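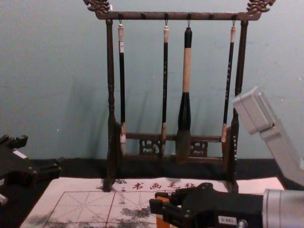
Mirela Tarel
Second-year student, Business and Logistics, Mendholm College

Snack Boxes for Small Offices: What We Learned from Five Weeks of Deliveries

Our project started with a simple question from Kobzar, a grocery shop near campus: would small offices pay for a weekly box of nuts, dried fruit and crackers if someone brought it to the door? We got to find out for real, and I loved nearly every minute of it.

We signed up 16 offices in June, most of them on the Flelen business park. Each one filled in a short form (number of staff, allergies, sweet or salty) and we packed to match. Over the 5 weeks we delivered 343 boxes. Only 2 went to the wrong desk, both on the first morning, when our labels had the company name but no floor number. We fixed the labels that same afternoon!

The biggest surprise was how much people cared about the mix. We had spent ages on the price and hardly any time on the contents, and then the feedback cards came back covered in notes about dried mango. More mango, please. Less coconut. One office asked for a box with no raisins at all, and two others on the same hallway heard and wanted the same.

Packing was slower than planned. Weighing nuts into paper bags took most of the morning until we switched to scoops – a bit less exact, but so much faster, and the bags still came out close enough for the shop to be happy.

Costs were tight. Delivery by cargo bike kept them down, though the hill up to Flelen is no joke with a full load. If the project runs again, I would move the route to two mornings and ask the larger offices to order a week ahead. The order forms and the packing sheet are in the appendix.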